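Houseplant Bench Opens to Members

Shared 387 times | 3 comments

The Cledavdale Garden Society has extended its indoor programme with a bench set aside for the care of potted plants. Members may use it for repotting, for loosening compacted soil and for general tidying. The programme is supported by a grant of 3,000 from the Hivari Fund, of which 600 has been reserved for pots, compost and small hand tools.

The bench has a plain wooden top, which should be brushed down at the end of each visit. Cacti should be kept to one side while other plants are being worked on, and the hand rake may be left on the bench between tasks.

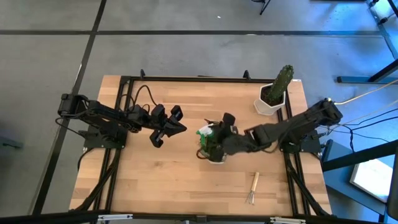 Care of Tools

Hand tools are to be returned to the white canvas bag with the green trim. Handles should point upwards so that each tool can be lifted out without reaching among the blades and tines. Cutting tools must be closed before they are put away, and soil should be wiped off with a dry cloth.

Members are reminded that a columnar cactus needs very little water in the colder months. A bright position near a window is suitable, and the pot should be turned a little every few weeks to keep the growth even. The saucer should be emptied after watering.

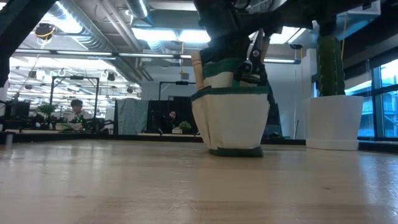 CLEDAVDALE, December – The Society has confirmed that the bench will remain available to members throughout the winter. Places may be reserved at the Qaisi Room desk. Members bringing plants from home are asked to check the leaves and the underside of the pot for pests before arrival. Compost is supplied by Cladberg Nurseries and is included in the membership fee.

3 comments | Share this item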